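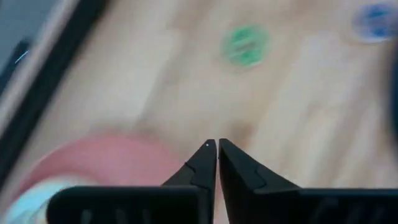 Valtteri Leinonen
List moderator, Amalby Play Table list
June, 9:02 p.m.

Re: donut set, two plates or one?

I've read the message below twice and I'm still not sold. I'll quote the part I mean and then complain about it.

> We put out the Tevura donuts with two plates and a round mat, and
> it became a whole lesson. Big ones on one plate, little ones on the
> other, then sort by icing. The mat really pulls it together.
> Everyone should be doing two plates. One plate is just a pile.

First, the mat. A dark woven mat on a pale wood table looks great, I'll give you that, and a lavender plate looks even better on it. But a mat that size is a second surface. A donut set down on the mat has not been served to anyone. It's been parked. I've watched kids treat the mat as a third plate, and then the sorting rule you explained so carefully is finished.

Second, the sizes. Large and small is a fine rule if it's the only one. Once you add icing color you have two rules fighting each other. Where does the small green one go, with the little ones or with the green ones? An adult knows which rule came first. I doubt a four-year-old cares.

Third, "a whole lesson." Maybe. I've heard that about the Stevton tea set too, and mine has been in the closet for two years.

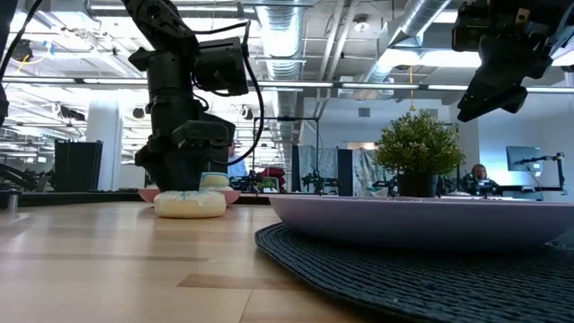
Do the plates have to be different colors?

They don't have to be, but it helps. "Put it on the pink one" is easier to follow than "put it on the other one," and pink and lavender are close enough that you should check your kids can tell them apart under your lights before you build a game on it.

What I would try – and I mean try, since I have no proof either – is to start with both plates empty and all the donuts lying loose on the bare table. Ask for one donut on one plate. Then ask for a different one on the other. If that goes well, bring in the sizes. Leave the colors for another session. The potted plant can stay on the table if you like the look of it, but I'd push it well back, because leaves end up on plates as toppings. Ask me how I know.

Also, nine donuts is an awkward number for sharing between two plates. With four large and five small you get an argument about fairness before you get any sorting. Some of you will say the argument is the useful part. I used to say that, before I had to sit through it.

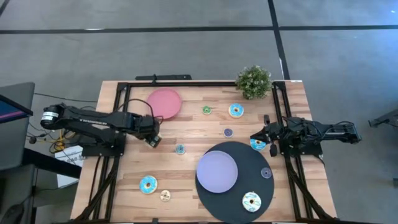
A reply that came in while I was typing this says I have the mat all wrong, that it marks where a person sits, and that once her kids were told the mat was somebody's place at the table they stopped leaving donuts on it and started asking whose turn it was to eat. She also says the odd donut goes to the cook, which settles the fairness question.

I can believe the part about the cook. On the mat I'd want to hear from someone who has run it both ways with the same group. If you've done that, post to the list, please, and not to me privately. The old thread on placemats starts at message 1,111 and most of it is about washing them, so don't bother reading the whole thing.

Valtteri

Amalby Play Table list | Contact the moderator | © list members | Back to top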